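Rastedstead winter clothing drive opens in October with longer hours
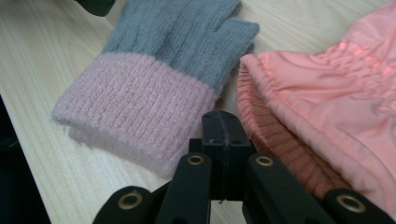 Rastedstead's winter clothing drive will open in October with longer drop-off hours and a second collection point, the town said Thursday.

Residents can bring coats, hats, scarves, gloves and boots to the public library on Palumbo Street or to the fire station in Revholm. The library will take items whenever it is open. The fire station will accept them until 8 p.m. on weekdays.

Last winter the drive gave out 364 coats, the most since it began. It ran short of smaller items, especially gloves in adult sizes and waterproof mittens for children. The town is asking people to check their closets for those first.

Gloves and mittens should be clean and in matching pairs, clipped or tied together so they stay that way in the bins. Small holes in knitwear are fine. A repair group that meets at the library will mend what it can before the clothes go out. Coats with broken zippers will also be accepted this year, after the Grellusov dry cleaners on Main Street offered to replace 30 of them at no charge.

The drive cannot take bedding, summer clothing or shoes other than winter boots. Those can still go to the thrift store behind the Revholm post office.

Clothes will be handed out in the library's lower meeting room on 2 Saturdays in November, from 9 a.m. to 1 p.m. No proof of income or address is needed. Each person may take one coat and one set of hat, scarf and gloves. Parents may pick up items for children who are not with them if they know the sizes.

People who cannot get to the library may call the town office to ask for a delivery. There are 100 delivery slots, and they will go first to residents over 65 and to households without a car.

The school district will run its own collection during the same weeks. Boxes will be set up at the front entrance of each school, and anything left over will be added to the library's supply before the first Saturday.

The library's side entrance has a ramp and will be unlocked during the giveaway. Parking in the Palumbo Street lot will be free on both mornings.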